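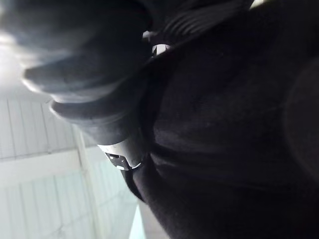 Tralen Begins Parts Program for Older Ice Cream Makers

Tralen has opened a replacement parts program for owners of its hand-crank and electric ice cream makers. The Nelmont company will supply 81 parts, including dashers, lids and drive gears, for models no longer in production.

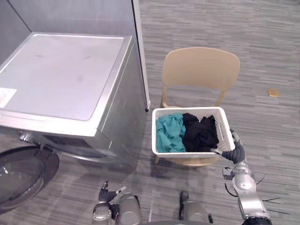
Orders will be filled from the company's Kermani Street warehouse beginning in July. Service director Corrado Cattaneo stated that more than 510 owners had asked for parts during the past year. Owners should have the model number ready when ordering. Motors are not included in the program.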